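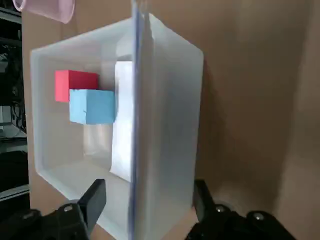

Figure 3. Wrist view during a container episode, with red and light blue blocks inside the translucent bin.

4.2 Demonstration collection

All demonstrations for the container tasks were gathered by teleoperation on a single arm with a parallel gripper. The Hemmin set holds 2,251 episodes, recorded in September. Each episode stores joint positions, gripper width, one wrist stream, and one fixed stream, all resampled to a common clock by the Birkon logger. Episodes longer than 30 seconds were split at the first full stop of the arm, and both parts kept the original instruction text.

We chose translucent containers on purpose. The frosted walls scatter light and blur the line between the inside and the outside of the box, and a pale object against the back wall has very little contrast in the wrist stream. Earlier policies trained on the Plinholm set, where all bins are opaque, placed the gripper too far forward when tested on such walls. Saturated blocks were kept in the layouts so that at least one object per episode could be located without depth input.
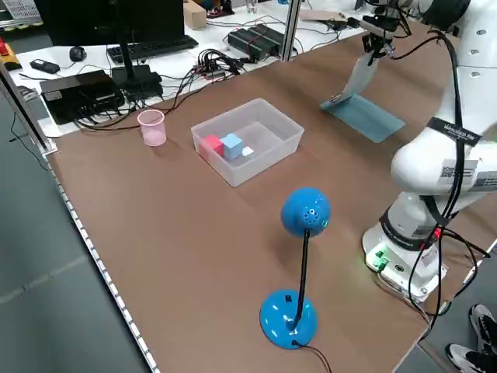
Object positions were reset by hand between episodes. Operators drew a layout card from a pool of 12 and set out the bin, the blocks, and the cup to match — small errors in placement were left as they were. Objects not named in the instruction stayed on the table as distractors. The fixed view was not cropped, and background equipment was left in place for both training and evaluation.

An episode was rejected if the arm hit a joint limit, if either stream dropped frames for more than one second, or if the operator released the controls before the end pose. Failed grasps followed by a second attempt were kept and tagged. Removing them lowered the success rate on held-out layouts in our first Trondley runs, so the tag is used only for sampling weight.

Comments (3)

The split rule needs more detail. If the arm stops before a grasp, the first part has an instruction it never completes. Are those parts masked in the loss?

Was the same pool of layout cards used at test time? "Held-out layouts" suggests not, but the text gives only one pool.

Please state the clock rate used for resampling. I could not find it in the appendix.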